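# The Pile on the Bed

I have been putting away the same laundry for most of my adult life, and I'm still not good at it. Shirts, fine. Towels, sure. But give me anything with elastic in it and I turn into a person who rolls things up and shoves them to the back of the drawer (the second drawer, the one that sticks).

This started in February, when I moved into a one-bedroom on Ulex Street with a closet about as deep as a cereal box. I had 71 pieces of clothing, and I know that because I laid them all out one rainy afternoon and wrote the number on the back of an electric bill. By the time I'd finished being strict with myself I was down to 56, which felt heroic for maybe an hour. Then I tried to get 56 things into that closet.

So everything goes across the bed now. I used to fold standing at the dryer, half asleep, and whatever came out of that was a lump with sleeves. A bed gives you room! You can spread a thing out all the way, see where it's twisted, run your palm over it and find the sock. I make the bed first, too, bedspread pulled tight, and yes, that means I make my bed on laundry day and pretty much no other day.

The bedspread matters more than I'd have guessed. My old one was a fuzzy fleece thing from a discount place called Bhat, and every piece of clothing I laid on it came up wearing a little gray coat. A flat woven cotton is what you want. Busy patterns are fine with me. I lose the occasional black sock on a dark one, but denim shows up on practically anything.

Denim is what I really want to talk about, though, and the light kind especially, the soft faded stuff with a gathered waist. Stiff jeans fold themselves. You put one leg on the other, fold up from the hem, done. An elastic waistband has its own ideas. It pulls the top of the garment in so it's much narrower than the bottom, and if you try to fold that in half like a normal rectangle, you get a fan.
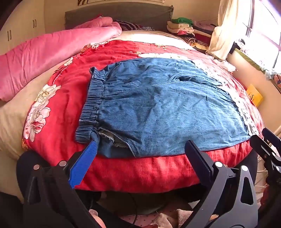

Kibet Kariuki would tell me I'm making it too complicated, and that the only thing worth doing with a ruffled waist is to fold the wide end in first and leave the elastic alone until last. He has told me this more than once, usually while I'm in the middle of doing it the other way, and he says he learned it from his aunt and has never seen a reason to change.

Fine. I tried it Kibet's way for a month and he's mostly right. Lay the piece flat with the waistband to one side. Smooth from the band outward, never toward it, or you push all the wrinkles up into the gathers and they stay there. Bring the flared sides in until they line up with the width of the band. Now you've got something like a long strip, and you can fold that in thirds and stand it up in the drawer.

Trim is where I slow down. Lace along a hem likes to flip under, and if it dries flipped, or sits folded that way for two weeks, it keeps that crease like a grudge. I go along the edge with a thumb and turn it back out. Takes a few seconds. I used to own a little wooden press from Kuveron that was supposed to do this for you and I never once got it to work on a curve, so it lives under the sink with the vases.

While everything's flat I also look at the inside. I'd gone years without doing this and it's embarrassing what was going on in there. Raw edges that had started to fray, long white threads hanging off the seams, one pocket that was basically a suggestion. Don't pull the threads! I pulled one on a skirt I loved and took out a good three inches of stitching. Snip them close with small scissors, and if the edge keeps shedding, run a zigzag over it or take it to somebody who can. The repair counter at Setia did two hems for me for 21 dollars and they've held up beautifully.

And please feel the waistband before you put anything away. Gathered elastic has so many layers that it holds on to water long after the rest of the piece seems ready. I'll press a row of stitching between two fingers, and if it's even slightly cool it goes back over the chair for the night with the fan on. I put a pair of shorts away too early once and the whole drawer smelled like a basement until spring.

Anil Varghese thinks I should give up on drawers completely and hang it all. We've argued about this over a lot of coffee. His point is that a hanger with clips keeps the waist stretched to one width and the hem can drop on its own, lace and everything. My point is the closet. He has a real one, with a light in it, and I've told him he's welcome to trade.

For now the shorts are in the second drawer, standing up, waistbands all facing the same direction. I still have to hit the drawer with my hip to close it.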